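Stellenausschreibung

Mitarbeiterin / Mitarbeiter (m/w/d) für Raumpflege und Arbeitsplatzordnung in Teilzeit

Die Erkport Bürogemeinschaft betreibt am Standort Trokinton gemeinschaftlich genutzte Büro- und Projektflächen mit insgesamt 900 Quadratmetern. Für die offene Arbeitsebene im Erdgeschoss suchen wir zum nächstmöglichen Zeitpunkt eine zuverlässige Person, die den Bodenbereich, die Tischzonen und die beweglichen Gegenstände in einem ordentlichen Zustand hält. Die Stelle ist unbefristet zu besetzen. Die Arbeitszeit verteilt sich auf sieben Einsätze in zwei Wochen und liegt nach Absprache am frühen Vormittag oder am späten Nachmittag.

Ihr Arbeitsumfeld

Die Fläche ist als Großraum angelegt und wird während des Betriebs gereinigt. Sie arbeiten daher zwischen besetzten Arbeitsplätzen und stimmen sich mit den anwesenden Nutzerinnen und Nutzern ab. Auf dem glatten Boden werden Kleinteile, Papierreste und leere Schachteln zunächst mit Handfeger und Kehrschaufel aufgenommen, bevor die Fläche mit dem Besen abgezogen wird.

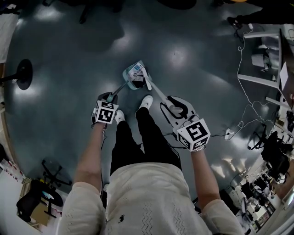 Die feuchte Reinigung des Bodens erfolgt gesondert durch einen externen Dienstleister und gehört nicht zu Ihren Aufgaben. Erwartet wird jedoch, dass die Fläche zum vereinbarten Termin frei zugänglich ist. Drehstühle sind an die Tische zurückzustellen, lose Gegenstände aufzuheben und den dafür vorgesehenen Ablagen zuzuordnen.

Ihre Aufgaben im Einzelnen

Trockene Reinigung der Laufwege und der Flächen unter den Tischen
Aufnahme von Papier, Verpackungen und Kleinteilen einschließlich der Trennung nach Wertstoffen
Zurückstellen von Bürostühlen und beweglichen Ständern
Abstauben von Vasen und sonstigen Dekorationsgegenständen
Sichtkontrolle von Leitungen und Steckdosenleisten am Boden; Auffälligkeiten sind der Hausverwaltung zu melden
Führen der Fundsachenliste
Pflege und Nachbestellung der Arbeitsmittel über das Bestellsystem Otside

Steckverbindungen dürfen von Ihnen weder gelöst noch umgesteckt werden. Kabel, die über einen Laufweg führen, werden ausschließlich durch die Haustechnik neu verlegt. Technische Geräte und Taschen auf den Tischen bleiben an ihrem Platz, auch wenn dadurch Teilflächen ungereinigt bleiben. Zerbrechliche Gegenstände sind einzeln aufzunehmen und vor dem Fegen an einem sicheren Ort abzustellen. 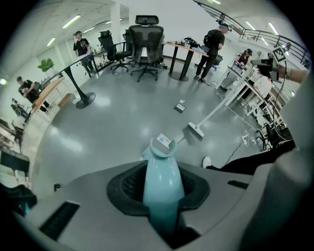 Besen, Handfeger und Kehrschaufel sind nach jedem Einsatz auszuklopfen und in den Geräteraum zurückzubringen. Beschriftete Karten, Etiketten und Zettel gelten grundsätzlich nicht als Abfall. Sie werden gesammelt und in der Fundsachenablage hinterlegt. Dort verbleiben sie bis zum Ende des Folgemonats.

Ihr Profil

Sie verfügen nach Möglichkeit über erste Erfahrung in der Gebäude- oder Büroreinigung. Eine abgeschlossene Ausbildung ist nicht erforderlich. Vorausgesetzt werden eine sorgfältige Arbeitsweise, ein rücksichtsvoller Umgang mit fremdem Eigentum sowie Deutschkenntnisse, die eine Verständigung im Arbeitsalltag und das Ausfüllen einfacher Listen ermöglichen. Die Tätigkeit ist mit häufigem Bücken und längerem Stehen verbunden. Geschlossenes, rutschfestes Schuhwerk ist während der gesamten Arbeitszeit zu tragen.

Wir bieten

Eine bezahlte Einarbeitung, die Stellung der Arbeitskleidung und ein monatliches Bruttoentgelt von 1000 Euro. Zuschläge für Einsätze nach Abendveranstaltungen werden gesondert vergütet. Pausenraum und Teeküche stehen Ihnen zur Mitbenutzung offen.
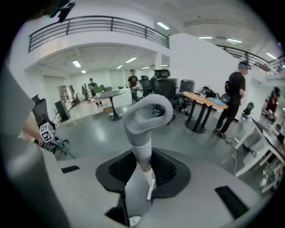 Seite 2

Bewerbungsverfahren

Ihre schriftliche Bewerbung richten Sie bitte unter dem Kennwort „Mabula“ an die Personalstelle der Erkport Bürogemeinschaft, Standort Trokinton. Beizufügen sind ein kurzes Anschreiben, ein tabellarischer Lebenslauf und, soweit vorhanden, Nachweise über vergleichbare Tätigkeiten. Bewerbungen, die bereits auf die Ausschreibung vom Oktober eingegangen sind, werden berücksichtigt und müssen nicht erneut eingereicht werden.

Bewerbungsschluss ist der 10. November 2023. Im Anschluss laden wir ausgewählte Bewerberinnen und Bewerber zu einem Gespräch mit Rundgang ein. Fahrtkosten werden nicht erstattet.

Schwerbehinderte Menschen werden bei gleicher Eignung bevorzugt berücksichtigt. Bitte reichen Sie ausschließlich Kopien ein; die Unterlagen werden nach Abschluss des Verfahrens datenschutzgerecht vernichtet.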